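Trevaskis expanding book stand, clear – a review after a few weeks of picture books

I have bought a lot of bookends over the years and I dislike nearly all of them. The metal ones scratch, the heavy ones get dropped on toes, and the cute animal ones from the gift shop fall over if you so much as breathe near them. So when Weronika Olszewski at our reading group sent me a link to the Trevaskis expanding stand I did put it off for a while. It's a concertina thing! See-through plastic! I thought it would be in the bin by May.

It isn't going in the bin. I've got a few grumbles, though, so bear with me.

Some background first. I look after the picture books for a bilingual reading group in Liltetthorpe (Chinese and English mostly, with a bit of Polish when Zuzanna Jakubowski brings hers along). We have 141 books at the last count and they live in crates, so each time we meet I have to get a selection out and make it look inviting on whatever table we've been given. Hardbacks for small children are awful for this. They're thin and tall and glossy, and they slide on each other. What I wanted was something that takes up no room in a crate and gets wider when I need it to.

What you get

There's not much in the box, which suited me fine. It's one stand, in one piece, with an upright at either end and a crisscross lattice joining them. You pull the ends apart and the lattice stretches, you push them together and it folds back up. Each end has a flat foot that sits on the table. No screws, no tools, no little bag of rubber pads to lose under the sofa. There was a slip of paper with drawings on it that I didn't need and have already lost.

I went for the clear one. It's more milky than clear if I'm being picky, and the edges catch the light a bit, but it does vanish nicely on a pale oak-look table and lets the covers do the shouting. Dariusz Brzozowska thinks it looks like a baby gate for hamsters. 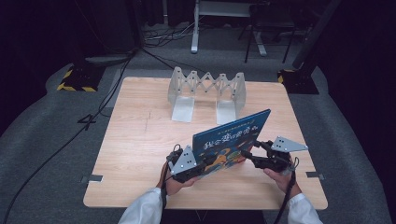 Setting it up

Pull, put down, done. The first few times I did find that one end wanted to go further than the other, so I ended up with the whole thing on a slight skew. The trick is to hold both uprights low down near the feet and draw them apart slowly. If you grab the lattice in the middle you'll pinch a finger. I did, twice, and said a word I don't use in front of the under-fives.

How it copes with real books

Better than I'd feared with hardbacks. I like to have one book out on show with its cover facing whoever is coming in, and for that I stand the book at the end of the stand, up against the support, and leave the lattice stretched out to the side. A blue cover with big lettering looks smashing like that. I'd open the covers a crack if the book is a very thin one, as it gives it a bit more of a footing.

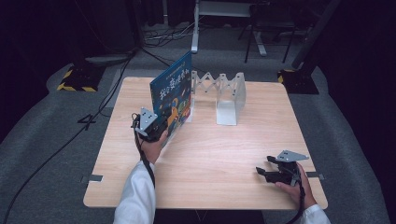
Paperbacks are another matter. Floppy ones sag wherever there's no upright for them to lean on, and once one goes the rest follow it down like tired toddlers. I now put a hardback at each end and tuck the paperbacks between, and that mostly sorts it.

Weight is the other thing. The stand is light – lovely in the crate, less lovely when a child yanks a book out sideways and the foot skids along with it. A smooth tabletop makes that worse. I've put a dab of tacky putty under each foot and I'd say you'll want to do the same. Trevaskis really ought to put some grip on there at the factory.

Cleaning

It shows fingerprints. Jammy ones in particular. A damp cloth does the flat parts in seconds but the crossing points of the lattice collect fluff and crumbs, and I go in with an old toothbrush. Don't use anything scratchy.

Compared with the Zulcombe

I've also got the Zulcombe, the solid metal one, and for a proper permanent shelf at home I'd still pick that. It stays put and you could park a dictionary against it. For carting about, though, I reach for the Trevaskis every time. My shoulder has an opinion on this too.

Would I buy it again? I have done, I've ordered 2 more in the clear. Four stars out of 5 from me, and the missing star is for those slippery feet. If anyone has tried the tinted version, do leave a comment and tell me whether it hides the fingerprints any better.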